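4.3 Comparing finger sets on soft goods

Run this comparison after the wrist camera has been calibrated (section 4.1) and before you record any full sessions. It shows which finger set holds thin cloth best in the room where you plan to work. The steps are the same for the Branier and Prerker finger sets.

Before you start

Charge both hand-held grippers. Check that the finger screws are tight on each side. Clear the memory on the controller, or set Wanolo to save to a new folder.

CAUTION: Keep your free hand away from the fingers while the jaws are closing. The plates can pinch.

Steps

1. Lay the test cloths on a bed or another padded surface. Use at least one openwork piece, such as a lace strip, and one plain cloth with some body to it. Let them overlap.

2. Leave the plain cloth crumpled. Flat cloth is a separate test (section 4.4).

3. Open the jaws fully and bring the gripper in from the side, angled down, with the tips toward the edge of the lace. With two people, each holds one gripper and they take turns.

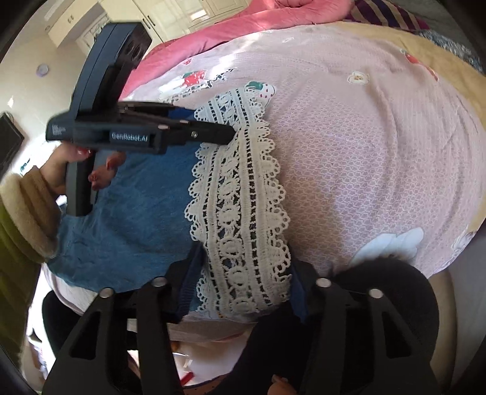 4. Close the jaws on the edge of the lace, lift it straight up, and hold for 4 seconds. Put it down and open the jaws.

5. Repeat step 4 until you have 30 lifts. Mark each one in Wanolo as Held, Slipped, or Snagged.

6. Do the same with the plain cloth, then change the finger set and start again at step 1.

NOTE: A patterned sheet under the cloths is fine. If the camera loses the edge of the lace, put a darker cloth underneath.

Reading the results

Snagged lifts count as failures even if the cloth stayed in the jaws. In our April trials, Grigore Costache logged 297 lifts on lace, and the pointed fingers snagged in 9 of them. Nelu Bucur repeated the test with wide plates and had fewer snags but more slips on the thin edges. Use the set with the lower combined total for your own cloths.

If both sets slip often, raise the closing force one level under Pascu > Jaw Settings and repeat from step 4.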